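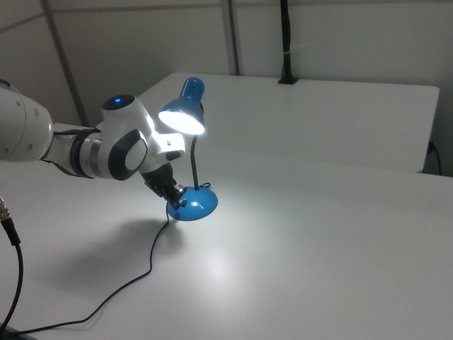 Dridano Brings Back the Desk Lamp With One Button, and the Button Turns It On

Dridano, the lighting company that has spent years adding features to lamps, announced in October that it will start taking them out again. The Selus is a small desk lamp with a single button on its base. Press it and the lamp comes on. Press it again and the lamp goes off. There is no app, no account to create and no monthly plan.

The Selus replaces the Dufour, which had 24 lighting modes and a manual longer than some of the books people read by it. According to the company's customer desk, most callers wanted to know how to leave Sunset Mode. A smaller group wanted to know how they had gotten into it.

"We were very proud of Sunset Mode," said Kaede Morikawa, head of product at Dridano. "I still have it running at home. I don't know how to stop it either."

Work on the new lamp began after a long meeting in which the design team was asked to sort every Dufour feature into things customers used and things customers put up with. The first pile was brightness. The second pile needed its own table. Mood syncing went early, along with the birthday reminder and the gentle chime that told owners the lamp was now off, in case the dark had left any doubt.

What remains is a warm white light, a neck that bends and then stays bent, and a base heavy enough that a passing cat will have to put some effort in. The cord is six feet long. Earlier Dridano cords were four feet long, a length the company chose with great care and has never been able to explain.

"The neck took the most time," said Kiyoshi Aoki, who led the engineering work. "People push a lamp down to read, and a minute later it has floated back up and they're looking at a bright ceiling. We went through 34 versions of the joint. Number 33 was very good, but it squeaked, and I was sitting next to it."

The Selus will also be the first Dridano lamp that can be repaired by its owner. The bulb unscrews. The switch comes out with an ordinary screwdriver, and spare switches, shades and cords will be sold one at a time through the company's website. Owners of older lamps have asked for this before, some of them in capital letters.

Dufour owners are not being left in the dark, or in permanent twilight. Dridano will keep the Dufour app running for 3 more years and has posted a one-page guide to leaving Sunset Mode. It involves holding two buttons and being patient.

The Selus will sell for $69 at Rorkero stores and on the Dridano website. Colors at launch are bright blue, dark green and a gray that the marketing department wanted to call Harbor Whisper. It will be sold as gray.

"Our customers come in and ask for a lamp," said Misaki Iwasaki, lighting buyer at Rorkero. "For a while I had to follow that with a lot of questions. I'm looking forward to just pointing at one."

About Dridano

Dridano makes lamps and light fixtures for homes and small offices. It once made a lighted umbrella stand, and a limited number are still available.

Press contact: Mayu Nishimura, Dridano Communications. Review samples are available on request. Please return the cord.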